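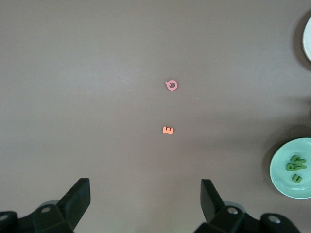 Letras de espuma sobre la mesa y en el plato verde, vistas desde la cámara de muñeca con la pinza abierta.

Preguntas frecuentes sobre la comparativa de pinzas y cámaras

Última actualización: 21 de diciembre de 2018

Las respuestas de esta página se refieren a las pruebas hechas en el laboratorio de Jorgate con dos pinzas paralelas, la Ulterix y la Narkero, y con el controlador Lie. Los archivos de configuración se entregan junto con el informe.

¿Qué se ha comparado exactamente?

Las dos pinzas, montadas en el mismo brazo y con el mismo controlador. También se comparó la cámara de muñeca con una cámara fija colocada sobre la mesa. El brazo no se cambió en ningún momento, así que los resultados no sirven para elegir brazo.

¿Por qué se usan letras de espuma?

Son baratas, ligeras y planas. Una pieza plana obliga a bajar mucho los dedos y deja poco margen de error en altura, que era lo que interesaba medir. Además cada letra tiene una silueta distinta: una Q se puede tomar por el anillo o por la cola, mientras que una E ofrece varios salientes y el agarre cambia según cómo esté girada.

¿En qué consiste la tarea?

En recoger letras sueltas de la mesa y dejarlas en un plato. Una prueba se da por buena si la letra queda apoyada por completo dentro del plato. Si queda sobre el borde cuenta como fallo, aunque no se caiga. El contacto con otras letras que ya estén en el plato se permite.

¿Importa el color?

Para la pinza, no. Para la detección, sí. Las letras rosas y naranjas se separan bien de una superficie gris. Las verdes oscuras también se distinguen sobre un plato verde claro, pero cuando se amontonan el programa tiende a juntar dos en una sola mancha. En ese caso se pide una segunda captura desde otro ángulo.

¿Cuántos intentos se hicieron?

109 por pinza. De ellos, los 17 primeros se usaron para ajustar la fuerza de cierre y no entran en las tablas de resultados. Los intentos descartados por una parada del controlador se repitieron con las letras en la misma posición.

¿Cuál de las dos pinzas dio mejor resultado?

Depende de la letra. La Narkero falló menos con piezas estrechas y la Ulterix fue más constante con las anchas. En las letras con hueco interior la diferencia fue pequeña y no la consideramos concluyente. Si solo se va a trabajar con objetos planos, recomendamos la Narkero. Para un uso mixto, la Ulterix necesita menos ajustes entre una pieza y otra.

¿Se probaron dedos de distintas formas?

Solo de punta recta. Los dedos redondeados que se suministran como accesorio se montaron una vez y se retiraron, porque levantaban la letra por un lado y la dejaban caer antes de llegar al plato. Queda pendiente probar una punta más fina.

¿Por qué los dedos aparecen en la imagen de la cámara?

La cámara de muñeca se orienta de forma que las puntas queden dentro del campo de visión. Se pierde una franja de mesa en la parte inferior, pero a cambio se ve la posición de los dedos respecto a la letra durante la aproximación. Con la cámara más adelantada se gana mesa y se pierde esa referencia. Probamos las dos posiciones y nos quedamos con la primera.

¿Qué ocurre con los objetos que quedan cortados en el borde?

Los platos situados a un lado pueden verse solo en parte. El controlador guarda la posición del plato desde la captura inicial de la cámara fija y no la vuelve a calcular con la de muñeca. Si alguien mueve un plato a mitad de la prueba hay que empezar de nuevo.

¿Se puede prescindir de la cámara fija?

Se puede, con más tiempo por ciclo. Sin ella el brazo tiene que subir y hacer un barrido antes de cada recogida. En nuestras pruebas el ciclo se alargó 9 segundos de media. Para una demostración es aceptable; para dejar el equipo trabajando toda la mañana, no.

¿Afectan las sombras?

Sí, sobre todo las que proyectan los platos. Una sombra oscura junto al borde puede alterar el contorno detectado y desplazar el punto de suelta. Conviene usar luz difusa y una superficie mate. Si la sombra no se puede evitar, se sube el umbral en el archivo de configuración y se repite la captura de fondo con los platos ya puestos.

¿Con qué apertura se inicia la aproximación?

Con los dedos completamente separados. En noviembre se hizo una serie con apertura parcial para acortar el cierre, pero los dedos empujaban la letra cuando el giro estimado no era exacto. El ahorro de tiempo no compensaba y se volvió a la apertura máxima en las dos pinzas.

¿Qué fuerza de cierre se recomienda?

La mínima que mantenga la letra durante el traslado. La espuma se comprime con facilidad y un cierre excesivo la dobla, con lo que al soltarla cambia de posición. El valor de partida figura en el informe, pero hay que volver a ajustarlo si las letras son de otro grosor o están muy usadas.

¿Cada cuánto hay que revisar los tornillos de los soportes?

Nosotros lo hacemos al empezar cada sesión y después de cualquier choque con la mesa. Un soporte flojo no siempre se nota a simple vista. El primer síntoma suele ser que una punta toca la superficie antes que la otra.

¿El controlador Lie es compatible con las dos pinzas?

Sí, aunque con perfiles distintos. Al cambiar de pinza hay que cargar el perfil correspondiente y reiniciar. Si se deja el de la otra, el movimiento arranca con normalidad, pero la posición de cierre queda desplazada y la letra se toma descentrada.

¿Hay que calibrar de nuevo al cambiar de pinza?

Siempre. Las dos no tienen la misma longitud y la relación entre cámara y dedos varía. La calibración ocupa unos 900 segundos si la plantilla ya está fijada a la mesa. No se deben reutilizar calibraciones de otra sesión.

¿Se pueden extrapolar los resultados a otros objetos?

Con cautela. Lo medido vale para piezas planas, blandas y de poco peso. No se han probado objetos rígidos, transparentes ni con líquido.

¿Cómo se solicitan los datos completos?

Mediante el formulario de contacto de Jorgate, indicando la pinza y la versión del controlador. Se envían las tablas y los perfiles. Las capturas de cámara se facilitan aparte por su tamaño.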